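An open day at the Elline wash house in Cutotlow

Two years I have been drinking my coffee from cups which are not mine. I pay a deposit at the counter, I bring the cup back the next day, or I forget it in my bag for a week, and then somebody washes it. I never asked myself who does it or where. When I read in the local paper that Elline would open its doors on a Saturday in September, I wrote to them the same evening and got a place in the morning group.
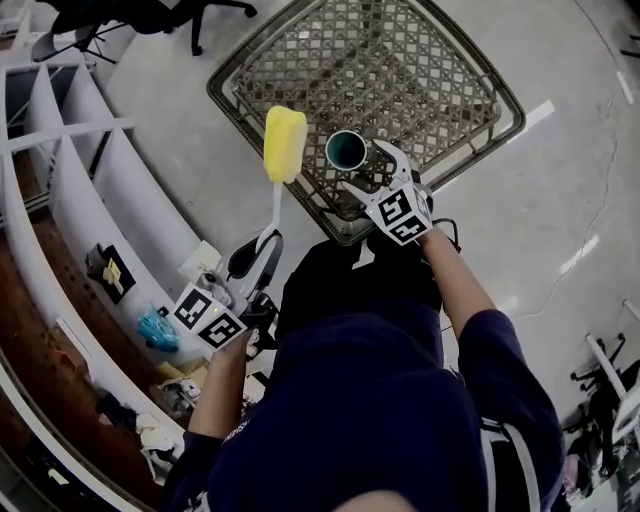
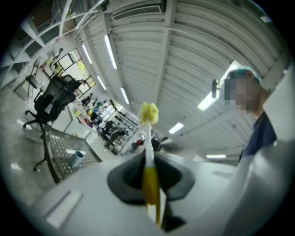 Cutotlow on Saturday morning.

Elline washes reusable cups, bowls and plates for cafés, school kitchens and street festivals in Cutotlow and in the villages along the Nernel. They own some of the cups themselves and for the rest they only wash, for other companies. The building was a dairy before. This was a lucky choice, because a dairy already has floors that slope to a drain and doors wide enough for a cart. Teodora Golob, who led our group, told us that the first plan was to rent a modern hall near the highway, and that the plan failed on the price of putting drains under a finished floor.

To get there by bus, you take the line toward Nernel bridge and get out one stop before the bridge. The walk from the stop is short but there is no sidewalk for the last part, and with a stroller I would not do it. Parking is on the gravel behind the old loading dock.

We were asked to put on a hairnet and shoe covers, and to take off rings and watches. A man in our group could not take off his wedding ring and they gave him a glove. Then we went in by the same door that the dirty cups use, and we followed their way through the house. I liked this idea. On many tours you see the nicest room first and the rest is hurried.

The dirty side

The cups come back in closed crates. Teodora opened one for us, and the smell was sweet and sour together, old milk mostly. She said that coffee is no problem at all, it goes away with almost anything. The difficult things are oat milk, which dries like glue, and lipstick, which is made so that it should not come off when a person drinks. After festivals there is also sun cream on the outside of the cups. It makes a thin film that you do not see when the cup is wet, only when it has dried.

At the sorting table the cups are looked at before any water touches them. The workers turn each one over, empty out what is inside and put aside those that need help by hand. In this part they find things. There was a shelf with a little collection: a tooth (a child's, I hope), several keys, a very small shoe from a doll, a train ticket folded into a boat. The keys are kept for a year and then they go to the lost and found office at the town hall.

For the stubborn cups they soak first and brush after. I asked how long they soak, and the answer was 30 minutes in warm water, with not much detergent. More detergent is a mistake that most of us make at home too. Too much of it stays on the plastic, the next drink foams a little, and the customer thinks the cup is dirty. Teodora said it is the most common complaint they get, and in most of the cases the cup came out of somebody's kitchen sink and not from them, for the cafés sometimes rinse the cups themselves when they run out on a busy day.

The machine and the noise

The big washer stands in the middle room and takes the racks on a belt through four zones: a first rinse, the wash, a second rinse and the hot rinse. It can take up to 300 racks in a shift. We stood beside it for a few minutes with ear protection on, and could not ask questions there, so everybody asked them in the corridor after, all at once.

I will write down what I understood about the water, as this was my main interest. The water of the last rinse is the cleanest and it is used again for the zone before, and then again for the first rinse, so that the same water goes backward against the cups and gets dirtier while the cups get cleaner. Only after the first rinse does it leave the house. A woman in our group who works in a laundry said that they do the same with sheets. The heat is also taken back from the wet air over the machine, with a device on the roof which we could only see from the yard.

What surprised me was the drying. I believed that washing would be the hard part. But plastic does not hold the heat like porcelain does. A china plate comes out hot and dries itself in the rack while you wait. A plastic cup comes out and is cool after a moment, and the drops remain. In the first winter Elline packed the cups when they looked dry, and in the crates, in the places where one cup touches the other, there was moisture after two days. They had to wash the whole delivery again, for a school of all customers. Now there is a long tunnel with moving air after the washer, longer than the washer itself, and the cups are not pushed deep into each other when they are packed.

The clean side

Between the dirty side and the clean side you change the shoe covers and wash your hands again. The clean room was bright and much quieter, and I think everybody in the group began to speak in a lower voice without being asked.

We met Živko Krasniqi at the inspection table. He has worked with dishes his whole life, first on a river ship and then in the kitchen of a hospital, and he has a way of looking at a cup which I tried to copy at home. He does not look into it. He holds it against the lamp at an angle and turns it slowly, and looks at the wall from the side. Scratches show as fine gray hairs. A few scratches are allowed. When they are so many that the wall looks cloudy, the cup goes in the blue bin and will be ground up.

He let us try it with ten cups, of which he knew the result already. I let two bad ones pass. One had a small crack at the rim, so thin that I felt it only when he took my finger and put it there. "You hear it also," he said, and tapped it with his nail on one side and then on the other. It is true, the sound was flat. My neighbor in the group found all of them and was very proud, and she told us afterward that she repairs violins.

Somebody asked how many times one cup can be used. The makers of their cups speak of several hundred washes, said Živko, but in his experience few cups die of washing. They die because people put them in the microwave, cut lemons in them, or use them as a pot for herbs on the balcony. Or they do not come back. After last year's summer festival 739 cups were missing when they closed the books. Teodora was not angry about it. The deposit covers the price of a new cup, she said, so the money is all right, but a cup that has been used only one time and then sits in a cupboard forever is a worse thing than a paper one.

I went red a little at this. I have four of them in my cupboard. I know the number because I looked when I came home.

The café part

At the end there was coffee in the old milk office, made by people from Torres, a café on the market square which was the first customer of Elline. The owner spoke for ten minutes about how it is from his side. He was quite open. In the first months he lost guests, who did not want to pay a deposit for a thing they did not wish to have. He also had no space to put the returned cups, and for half a year they were standing in the corridor to the toilets, where his guests saw them every day, not looking pretty. Now there is a cabinet with a hatch. He pays by the crate, and for a small café the difficulty is that a crate holds 100 cups and he must wait until it is full, or send it half empty and pay the same. He asked for a smaller crate there in front of everybody. Teodora laughed and wrote something on her hand.

There was cake too, with plums, and it was finished before the second group arrived.

What I would have liked to see more of

The tour was one and a half hours and I did not find it too long. Still, a few points remained open for me.

The office part was skipped completely. I would like to understand how they know which cup belongs to which company when three sorts arrive mixed in one crate. We heard only that it is done by color and by the form of the bottom, and that the two gray sorts are a nuisance.

About the transport there was one sentence. They have an electric van for the town and a diesel one for the villages, and the diesel one drives the whole Nernel valley also when it has only a few crates to collect. I asked if the distance makes the washing pointless for the farthest village. Teodora said for the last two stops she was not sure herself, and that they want to have it calculated by the technical school this winter. I would gladly read the result.

And it was not so easy to follow for those who hear badly, because in the corridor there is an echo and the washer behind the wall. A printed sheet at the start would help. If you go, stand near the guide.

Practical things

The next open day will be in spring, the date is not fixed yet. Groups of schools can come on other days if they write some weeks before. It costs nothing, but there is a box for the training of the apprentices, of whom they have two at present. Wear closed shoes with flat soles, since the floor on the dirty side is wet also when they have just wiped it. Children are welcome from eight years. The toilets are in the yard, the key hangs next to the coffee machine.

My four cups went back to Torres on Monday morning, all of them in one bag. I looked at them against the window before, and one was cloudy, so I said it to the girl at the counter and she put it to the side.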